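## 4. Primeira utilização e limpeza

Aplica-se aos massajadores pessoais Nuvano Oveo e Oveo 2. Leia a secção 3 (Carregamento) antes de continuar.

1. Lave o aparelho com água morna e sabão neutro. Enxague e seque com um pano que não largue pelo.
2. Feche a tampa da porta de carga até ouvir o encaixe.
3. Aplique lubrificante à base de água na superfície de silicone.

> **Cuidado:** os lubrificantes à base de silicone degradam o revestimento. Os danos daí resultantes não estão cobertos pela garantia.

4. Prima o botão central durante 2 segundos. O indicador acende a branco.
5. Selecione a intensidade com as teclas + e −.

Guarde o aparelho desligado, na bolsa fornecida, longe de outros artigos de silicone.
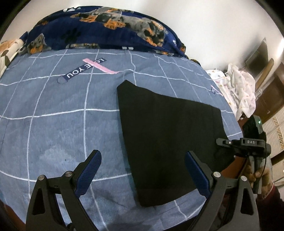

### 4.1 Bloqueio de transporte

1. Com o aparelho desligado, prima + e − em simultâneo até o indicador piscar.
2. Para desbloquear, repita a operação.

**Nota:** a ligação ao carregador anula o bloqueio.

### 4.2 Interrupção de uso

Interrompa a utilização em caso de dor, dormência ou irritação. Não utilize sobre pele lesionada. Portadores de pacemaker devem consultar o médico antes da primeira utilização.

Códigos de erro: ver tabela na página 53.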